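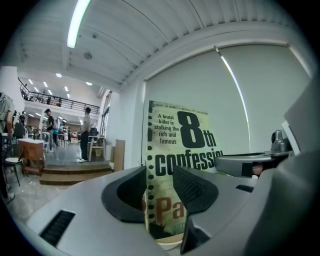

4.3 Book Handling and Shelving Tasks

This section covers the set-up and recording of book tasks with the Skelow hand-held gripper pair. Complete Section 4.1 (power and storage) and Section 4.2 (jaw calibration) first.

Book tasks belong to chore group B, together with mail and file folders. The Kuvham task list rates each chore by how often a trained arm completes it without a person stepping in. At the November revision, single paperbacks taken from a half-full shelf were rated at 87 percent. Paperbacks taken from a tightly packed shelf were rated at 70 percent. Putting a book back between two others has no rating yet and must not be offered to customers as a working function.

Before you start

Clear the work surface of loose paper. Close blinds on windows directly behind the work surface. Overhead lighting may stay on. People may walk through the background of the room, but no one should reach into the work area during a recording.

Recording a pick

1. Stand the book upright, spine vertical, with the front cover toward the operator.

2. Open the jaw fully. The status light changes from amber to green when the jaw reaches its stop.

3. Bring the gripper to the book until the pads are level with the lower half of the cover.

4. Close the jaw slowly. Stop when the pads hold the book without bending the cover.

5. Hold still for 2 seconds. The software uses this pause to mark the grasp.

6. Lift the book straight up until it clears the surface, then move it to the target position.

7. Lower the book until it touches down. Open the jaw fully before moving away.

8. Press the thumb key once to close the recording.

NOTE: The pads may cover part of the title. This does not affect the recording. Tasks that call for the title to be read (sorting by author, for example) need a separate look step before the pick. See Section 4.6.

CAUTION: Do not pinch a paperback by the cover alone. The cover can tear away from the spine, and the recording will teach the arm to repeat the fault.

Recording a place

1. Complete steps 1 through 6 above.

2. With the second gripper, hold the neighboring book upright to open a gap. Do not push books toward the end of the shelf.

3. Insert the held book at a slight angle, bottom edge first.

4. Release with both grippers, left hand first.

5. Press the thumb key once.

NOTE: Expect to discard more recordings here than for a pick. Of 1,072 place recordings made at the Sternesham site, most of those rejected failed at step 2, when the neighboring book fell before the gap was used.

Checking a recording

Open the recording in Ouellet Viewer and scrub to the grasp marker. Reject the recording if the book slips in the jaw, if the jaw closes before the pads reach the book, or if the marker is missing. A missing marker means that the pause in step 5 was too short.

Limits of the current release

The arm does not know how thick a book is until the jaw closes on it. Large hardcovers that exceed the jaw opening are ignored. Magazines and thin booklets can be picked when flat at the edge of a table, but they fold when picked upright. Dust jackets slide against the boards and cause drops; remove them for both recording and use.

A full shelf tidy (pick, sort, place, straighten) still requires a person to supervise. Set the arm to Assisted mode for this chore. In Assisted mode the arm stops after each failed grasp and waits for the Resume key.

CAUTION: Never reach between the pads to straighten a book. Press Hold, wait for the amber light, and then remove the book by its top edge.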